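The acceptance test at Paltura had one line on it. Take the screwdriver from wherever it has been left and put it in the correct bin.

Ljubica Kneževič had written the line herself and regretted the word "correct" by mid-morning. The bins were all blue. Clonance, which had supplied the arm, asked for a definition. She sent one that ran to 2 pages.

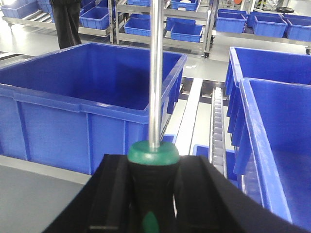
Screwdriver held upright in the gripper, blue bins behind.

Picking was the part the sales material covered. A green collar, a chrome shaft, a black handle with ridges: the software had a name for each. Yamuna Devadiga read the log aloud from the terminal. Grip force nominal. Object identified. Destination pending.

"Pending what?" said Ljubica.

"It doesn't say."

The old hands at Tarigan, across the yard, had sorted returned tools since 1905 without a destination field. One looked at the tool, looked at the bins, and let go. Yamuna had done 200 in a shift there one October and could not remember deciding anything.
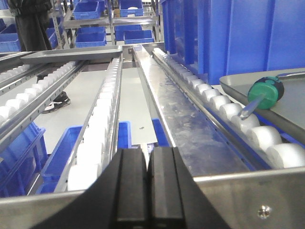

She opened the planner. It had considered the tray, the rollers and the steel channel, and given each a score. A tray was a surface. A roller was a surface that moved. The planner disliked rollers, and on this point she agreed with it. A shaft that points downhill will go downhill if anything nudges it.

"Would you let it do your kitchen?" Ljubica asked.

"Cutlery, maybe. The drawer has dividers."

"And the floor here?"

Yamuna scrolled. The confidence value for the bin had come up two hundredths short of the threshold. A person would have called that close enough and gone to lunch — the planner had no lunch and could wait indefinitely.

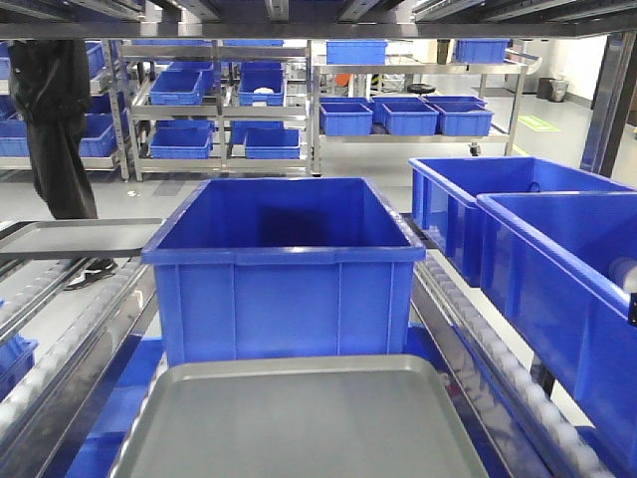 Ljubica took the form out of its folder. Under Result there were boxes for Pass and Fail. She wrote "Can hold a screwdriver" between them, initialed it, and asked Yamuna to lower the threshold by two hundredths and run it again.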